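Workshop Skills 2 - Handout 6: Tidy wiring on printed parts
Araba Nartey, October group (same sheet for the evening lot)

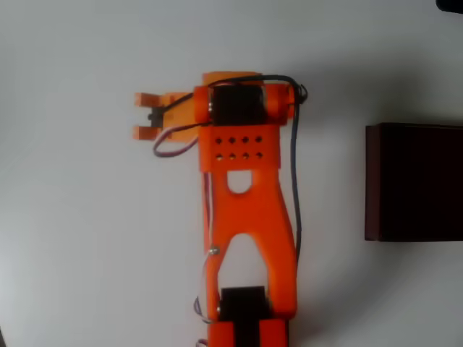
Cable first, then screws. Most of last year's marks were lost on wiring that was done at the end, when there was no room left for fingers. Plan the run on paper before you open the bag. Slack goes at the joints, straight bits stay close to the plastic. Compare the two sides of the orange arm: thin cables down both, and a black one going over the top of the servo before it comes down on the right. Copy that idea of using both sides, don't cram everything down one.

Loops

A loop at a moving joint is fine and you need one. Too small = it pulls at the plug. Too big = it catches. The purple-red and white wire hanging under the gripper is the sort of loop I want you to look at and argue about. Would you shorten it? Where would you tie it? Write two lines in your notebook, we'll go round the room.

Spare length: coil it, tie it, put it somewhere that doesn't move. Never fold it sharp.

Plates with holes

Rows of holes are there so you have a choice of fixing points. Try the part loose first. All screws in by hand, half way, then tighten corner to corner. If a screw goes in crooked STOP and back it out, the plastic will not forgive you twice.

Stringy bits round the holes: clean with a hand drill bit turned in your fingers. No power drill. Yes even if your in a hurry.

Bench kit
- small cross-head driver
- side cutters (shared, put them back)
- cable ties, thin ones
- masking tape and pen for labels
- tray for screws, use it

Label both ends of every cable before it goes in. Joint name, not colour, colours repeat.

To hand in

One page sketch of your cable run with tie points marked, plus the notebook lines. Due December 21, 2024, in the tray outside room 221. No emails pleas. Late sketches lose 28 marks out of the hundred, I didn't set that, take it up with the office.

Next handout: strain relief and how to take a plug out without yanking the wire.

Related items
Handout 4: Reading a parts drawing
Handout 5: Cleaning up prints (Galero notes)
Urkico bench rules
Setix tool list
Handout 7: Strain relief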